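4. Comparing two grippers on soft objects

This section covers the side-by-side check we ask every site to do before choosing between the Cirkeck two-finger gripper and the Grerna parallel gripper. Allow about 300 minutes for both, including the tool change. You need the wrist camera working and calibrated (section 3) before you start.

Caution: Keep hands clear of the finger links when the arm is powered. The pivots can pinch even at the lowest force setting.

4.1 Set up the table

1. Clear the white tabletop and wipe it down.
2. Put out one plush toy, one shallow plate and one mug. Use the same three objects for both grippers.
3. Lay the toy on its side so the belly faces the gripper. Do not stand it up.
4. Open the Rakivden controller and load the profile for the gripper you are testing.
5. Set grip force to level 5 and speed to level 8.

Note: The force levels do not mean the same thing on the two grippers. Write down the level and the gripper name together, or the log is no use later.

4.2 Check the camera view

1. Jog the arm to the approach position and open the fingers.
2. Look at the wrist camera picture on the controller. Both fingertips should be in view, with the object visible in the gap between them.
3. If one finger hides most of the object, turn the wrist a little and look again. A tilted view is fine.
4. Save the position under a name you will recognize.

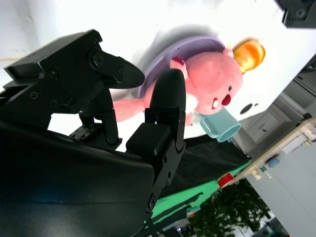 Figure 4-1. Wrist camera view with the fingers open and the plush toy beyond them.

The palm housing takes up a good part of the view on this gripper. That is normal and does not need correcting. What matters is that you can see the fingertips and the part of the toy you plan to grip.

4.3 Run the grasps

1. Start with the toy. Run 5 grasps on the body, then move on to the mug and the plate.
2. After each grasp, lift, hold, and set the object back down.
3. Mark each try as held, slipped or missed.
4. Stop the arm, change the gripper, and repeat from 4.1.

Caution: Do not raise the force partway through a set. If the mug slips, log it and carry on.

Long-pile fabric can catch in the finger joints - check the pivots between sets and pull out any fibers with the power off.

4.4 Send the results

Export the log from the controller and send it to Reiko Sekiguchi. Questions about the Grerna mounting plate go to Tomomi Nishimura. Keep the saved camera positions on the controller, as section 5 uses them again.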